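Häufige Fragen zur Anmietung von Einzelbüros auf Zeit

Prolville Büroräume, Standorte Hepburn und Watham
Stand: 19. Februar 2023

Die folgenden Antworten gelten für Einzel- und Teambüros mit fester Laufzeit. Für Besprechungsräume, die stundenweise gebucht werden, gilt die Raumordnung des jeweiligen Standorts. Bei Abweichungen zwischen dieser Seite und dem unterzeichneten Vertrag ist der Vertrag maßgeblich.

Vertrag und Laufzeit

Welche Laufzeiten werden angeboten?
Die Mindestlaufzeit beträgt drei Monate in Hepburn und sechs Monate in Watham. Nach Ablauf verlängert sich der Vertrag jeweils um einen Monat, sofern er nicht gekündigt wird. Eine feste Verlängerung um zwölf Monate kann schriftlich vereinbart werden. In diesem Fall bleibt das Nutzungsentgelt für die gesamte Dauer unverändert.

Handelt es sich um einen Mietvertrag?
Es wird ein Nutzungsvertrag geschlossen, der die Überlassung eines bestimmten Raums mit Nebenleistungen verbindet. Die Raumnummer steht im Vertrag und auf dem Übergabeprotokoll. Ein Tausch gegen einen anderen Raum ist nur mit Zustimmung beider Seiten möglich, ausgenommen Wasser- oder Brandschäden. Dann weist der Standort einen Ersatzraum zu, der höchstens eine Arbeitsplatzstufe kleiner sein darf. Die Differenz wird taggenau gutgeschrieben.

Wie hoch ist die Kaution?
1.000 Euro je Arbeitsplatz. Die Kaution wird vor der Schlüsselübergabe überwiesen. Bürgschaften werden ab Teambüros der Stufe C akzeptiert, ein Muster erhalten Sie von der Vertragsabteilung.

Wann wird die Kaution zurückgezahlt?
Nach Abnahme des Raums und Rückgabe aller Transponder, in der Regel innerhalb von sechs Wochen. Offene Beträge aus der Verbrauchsabrechnung werden verrechnet. Fällt das Vertragsende in den Dezember, verschiebt sich die Abrechnung auf das erste Quartal des Folgejahres.

Kann ich Teile des Büros an Dritte weitergeben?
Eine Weitergabe an verbundene Unternehmen ist nach Anzeige in Textform zulässig. Alle übrigen Fälle sind zustimmungspflichtig. Als Weitergabe gilt auch die dauerhafte Nutzung eines einzelnen Arbeitsplatzes durch eine Person, die nicht für den Vertragspartner tätig ist.

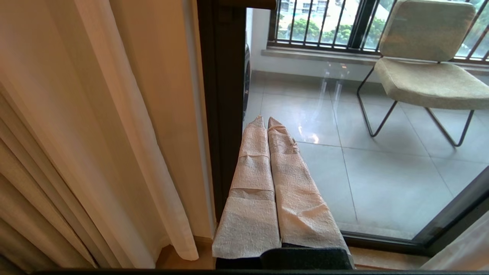
Flächen und Ausstattung

Wie groß sind die Standorte?
Hepburn verfügt über 3.681 Quadratmeter Nutzfläche auf vier Geschossen. Watham ist kleiner und belegt zwei Geschosse eines Gebäudes mit gemischter Nutzung. Die Angaben im Exposé beziehen sich auf die reine Bürofläche ohne Flure, Teeküchen und Sanitärräume.

Was bedeuten die Stufen A bis D?
Stufe A ist ein Einzelbüro mit einem Arbeitsplatz, Stufe B hat zwei bis drei, Stufe C vier bis sechs und Stufe D sieben bis zehn Arbeitsplätze. Die Zuordnung richtet sich nach der genehmigten Belegung. Wer ein Büro der Stufe B allein nutzt, zahlt das Entgelt der Stufe B.

Sind die Büros möbliert?
Je Arbeitsplatz werden ein höhenverstellbarer Tisch, ein Drehstuhl und ein abschließbarer Rollcontainer gestellt. Monitore gehören nicht zur Grundausstattung und können monatsweise hinzugebucht werden. Eigene Möbel sind erlaubt, soweit die Fluchtwegbreite eingehalten wird. Nicht benötigte Möbel des Standorts lagern wir nur in Hepburn ein, und zwar höchstens einen vollständigen Arbeitsplatz je Vertrag.

Wie ist der Blend- und Sichtschutz geregelt?
Jeder Raum hat einen Blendschutz auf der Fensterseite. Je nach Gebäudeteil sind das Lamellen, Rollos oder Vorhänge in zwei Lagen. Die Ausführung ist im Raumblatt unter Position 7 angegeben. Für Bildschirmarbeitsplätze parallel zur Fassade empfehlen wir die Räume mit ungerader Nummer, die in beiden Häusern zum Innenhof liegen.

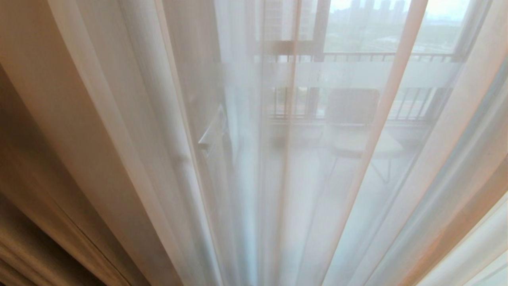

Änderungen am Blendschutz sind vor Ausführung mit der Haustechnik abzustimmen. Zulässig sind Befestigungen an vorhandenen Schienen. Bohrungen in Fensterprofile und Klebefolien auf der Außenseite der Verglasung sind ausgeschlossen. Eigene Stoffe müssen mindestens schwer entflammbar sein, der Nachweis ist dem Antrag beizufügen. Bei Vertragsende ist der ursprüngliche Zustand herzustellen, die demontierten Teile verbleiben bis dahin im Raum oder werden vom Standort gegen Quittung übernommen.

Netz, Strom, Druck

Welche Bandbreite steht zur Verfügung?
Im Grundpaket sind 300 Mbit/s im Download je Büro enthalten, unabhängig von der Stufe. Der Wert gilt am kabelgebundenen Anschluss. Im WLAN hängt der Durchsatz von Endgerät und Belegung ab und wird nicht zugesichert. Ein eigenes VLAN mit fester IP-Adresse kann bestellt werden, die Einrichtung dauert bis zu fünf Werktage.

Darf ich einen eigenen Router betreiben?
Ja, hinter der Netzwerkdose des Büros. Eigene WLAN-Netze sind nur im 5-GHz-Band und mit reduzierter Sendeleistung zulässig. Die erlaubten Kanäle stehen im Merkblatt Netz, das mit den Zugangsdaten verschickt wird.

Können Server oder andere Dauerverbraucher im Büro stehen?
Einzelgeräte bis 400 Watt Dauerlast sind anzuzeigen, darüber hinaus ist eine Genehmigung nötig. Die Stromkreise der Büros sind mit 16 Ampere abgesichert, benachbarte Büros der Stufe A teilen sich in Watham einen Kreis. Heizlüfter und mobile Klimageräte sind an beiden Standorten untersagt.

Wie viele Druckseiten sind enthalten?
4.000 Seiten pro Vertragsjahr bei Stufe C und D. Für A und B wird jede Seite einzeln abgerechnet. Nicht verbrauchte Seiten verfallen zum Ende des Vertragsjahres. Farbseiten zählen vierfach.

Zugang und Beschilderung

Wann ist das Gebäude zugänglich?
Inhaber eines Transponders haben durchgehend Zugang. Der Empfang in Hepburn ist werktags von 8 bis 18 Uhr besetzt, in Watham von 9 bis 16 Uhr. Besucher sind außerhalb dieser Zeiten am Eingang abzuholen.

Was kostet ein verlorener Transponder?
35 Euro einschließlich Sperrung und Neuprogrammierung. Die Sperrung erfolgt nach Meldung über das Kundenportal automatisch. Taucht der Transponder wieder auf, kann er nicht reaktiviert werden.
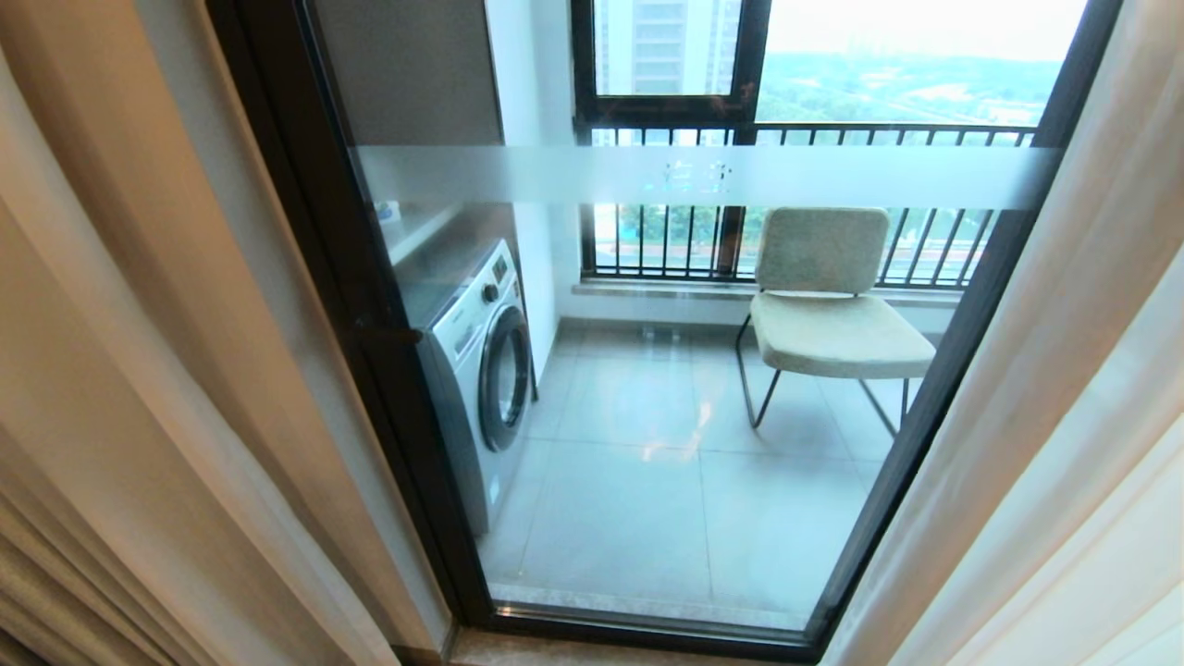

Wo darf ich meinen Firmennamen anbringen?
Das Firmenschild am Haupteingang und das Türschild am Büro werden vom Standort gefertigt. Auf Glastüren sind zusätzlich ablösbare Folien bis zur Größe A3 gestattet. Vorhandene Sicherheitsmarkierungen dürfen dabei weder überklebt noch entfernt werden. Gemeint sind damit auch mattierte Streifen quer über die Scheibe, wie ihn die Balkontür auf dem Foto in mittlerer Höhe trägt. Schriftzüge innerhalb eines solchen Streifens bleiben ebenfalls unverändert. Soll die eigene Folie direkt an die Markierung anschließen, ist ein Abstand von zwei Zentimetern einzuhalten. Die Druckdatei wird als PDF in Originalgröße eingereicht, die Freigabe erfolgt innerhalb von drei Werktagen.

Kann die Adresse als Geschäftsanschrift eingetragen werden?
Ja, mit jedem Bürovertrag. Die Bestätigung für die Eintragung wird nach Zahlungseingang der Kaution ausgestellt. Nach Vertragsende ist die Anschrift innerhalb von vier Wochen umzumelden. Sendungen, die danach eingehen, werden noch zwei Monate lang gegen Entgelt weitergeleitet und anschließend als unzustellbar zurückgegeben.

Nimmt der Empfang Pakete an?
Pakete bis 20 Kilogramm werden während der Empfangszeiten angenommen und drei Werktage aufbewahrt. Palettenware ist mindestens einen Werktag vorher anzumelden. Eine Laderampe gibt es nur in Hepburn. In Watham ist die Zufahrt auf Fahrzeuge bis 7,5 Tonnen beschränkt.

Änderung und Beendigung

Kann ich während der Laufzeit in eine andere Stufe wechseln?
Ein Wechsel in eine höhere Stufe ist zum Monatsersten möglich, sofern ein Raum frei ist. Der Wechsel in eine niedrigere Stufe setzt voraus, dass die Mindestlaufzeit abgelaufen ist. Für den Umzug innerhalb desselben Hauses wird eine Pauschale für Endreinigung und Neuprogrammierung berechnet. Der Wechsel zwischen Hepburn und Watham gilt als neuer Vertrag, die Kaution wird übertragen.

In welcher Form ist zu kündigen?
In Textform an die Vertragsabteilung, mit einer Frist von einem Monat zum Monatsende. Eine Kündigung über das Kundenportal ist ausreichend, wenn die automatische Eingangsbestätigung vorliegt. Mündliche Mitteilungen am Empfang setzen keine Frist in Lauf.

Wie läuft die Abnahme ab?
Der Termin wird spätestens zehn Tage vor Vertragsende vereinbart. Geprüft werden Wände, Bodenbelag, Möbel laut Inventarliste, Blendschutz und Verglasung, Netzwerkdosen sowie die Anzahl der Transponder. Übliche Gebrauchsspuren bleiben außer Betracht. Dübellöcher sind zu verschließen, gestrichen werden muss nicht. Bei abweichender Wandfarbe stellt der Standort den Rückanstrich in Rechnung.

Was geschieht mit zurückgelassenen Gegenständen?
Sie werden vier Wochen verwahrt und danach entsorgt. Datenträger werden separat verschlossen aufbewahrt und nur gegen Unterschrift des Vertragspartners herausgegeben.

Wird der Standort Prukwood noch vermietet?
Neue Verträge für Prukwood werden derzeit nicht geschlossen. Bestehende Verträge laufen zu den vereinbarten Bedingungen weiter, für sie gilt die bisherige Fassung dieser Seite, die im Kundenportal unter Dokumente abgelegt ist.

Ansprechpartner

Vertrag, Kaution, Geschäftsanschrift: Dae-han Pyo
Netz, Strom, Blendschutz, Beschilderung: Deok-su Ham

Bitte geben Sie bei Anfragen immer die Vertragsnummer und die Raumnummer an. Störungen außerhalb der Empfangszeiten melden Sie über die Rufnummer auf der Rückseite des Transponders.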